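Kirlow two-finger gripper: five months of egg handling, one fault you should know about

Reviewed 22 August 2026 by Teodoro Layug

I bought the Kirlow gripper in March to go on the small arm we use at Agbayani, where we sort and repack eggs for a few bakeries and a farm shop. Moving eggs from one tray to another by hand is dull work and hard on the wrists, and Honeylyn Lacson, who runs the packing room, had been asking for something to take over part of it. We ordered the gripper with the wrist camera bracket and the standard black fingers. It came from Prekard, the dealer, in a plain carton with a short manual and a bag of screws.

I'll go through the ordinary things first and then the fault, although the fault is the reason I'm writing this.

Mounting took most of a morning. The bolt pattern matched our arm. The cable is stiff and comes out of the side of the base, so at some wrist angles it rubs against the bracket. I put a sleeve over it. The manual covers wiring well enough and says very little about setting grip force, which for eggs is the part you need. There is a force setting that runs from 0 to 500 with no units given. Kenneth Ambrosio and I worked our way up from the bottom with hard-boiled eggs first, then raw ones, and settled on 20. Below that, large eggs slipped when the arm slowed down at the end of a move. Well above it you get cracks near the wide end.

At 20 it was good. It picked out of our plastic trays without bumping the neighbors, which I had doubts about because the fingers are thick. You have to come straight down. If the arm is even slightly tilted, one finger lands on a divider and the pick fails, but it fails safely: the software reports no contact and the arm goes back up.

Now the fault. In the sixth week the gripper started crushing eggs, a few a day at first. The force setting still read 20 on the screen. Kenneth thought we had a batch with thin shells, and we lost two days on that idea before Janelle Samonte noticed that the first pick after a break was always the bad one. She was right. If the gripper sits idle long enough it drops into a power-saving state, and when it wakes up it does not reload your force setting. It closes at the factory default, which is 300. The screen keeps showing your own number the whole time. After that one close it reads the setting again and goes back to normal.

So the failure is one hard squeeze, after every rest, with a display that tells you everything is fine. With an egg you get a mess. With a finger in the way you would get a bad pinch, and that worried me more. Honeylyn had been in the habit of reaching in to straighten a tray while the arm was paused. She had stopped it at the pendant the way she was shown, but a paused arm and a gripper that is about to wake up are two separate things on this system. She was not hurt. We changed the rule the same day and anyone reaching in now cuts power to the gripper first.

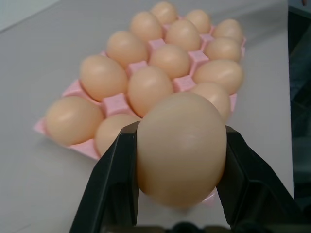 I wrote to Prekard with a log and got a reply within the week asking me to update the firmware. The update did not help. I wrote again, and this time it went to Bronisława Szczepańska in their service department, who asked good questions and repeated the fault on her own bench. She confirmed that the wake-up routine loads the default before it loads the user value. She sent a test version of the firmware in which power saving can be switched off. It has been off on ours since then and the hard squeeze has not come back.

I'm glad to have that, but I would not call it a repair. The bug is still in there, and if someone resets the gripper to factory settings, power saving comes back on and so does the problem. There is also no warning in the manual. The copy on Prekard's website had not changed when I last looked. A buyer who never lets the gripper sit idle might go a year without meeting this, and then meet it on a Monday morning with a hand in the tray.

A few smaller complaints. The base runs warm with power saving off -- not hot enough to bother the eggs, but you notice it if you rest your palm on it. Dried egg gets into the joint where the fingers meet the base and is slow to clean out. After the worst of the crushing I had to take both fingers off and use a toothbrush. The screws are small and soft and I have already replaced two.

On the good side, it holds its position well, it is quiet, and the fingers show almost no wear. It handles brown eggs of mixed sizes without retuning. We had a Peltley gripper on loan before this one, and it was gentler but far too slow, and it dropped eggs whenever the air line pressure dipped. I would still pick the Kirlow over that.

If you already own one, do this before anything else. Set a low force, let the unit sit until it goes to sleep, and then close it on a rolled-up towel or a piece of soft foam. Keep your hands out of it. If the first close looks harder than the second, you have the same firmware we had. Ask Prekard for the version with the power-saving switch and write the setting down somewhere near the machine. We taped ours to the side of the control box.

I give it three stars out of 5. It would have been four with a manual that told the truth about the force setting. I have asked for a proper release with the fault removed and was told it is planned, with no date. I'll update the review when it arrives.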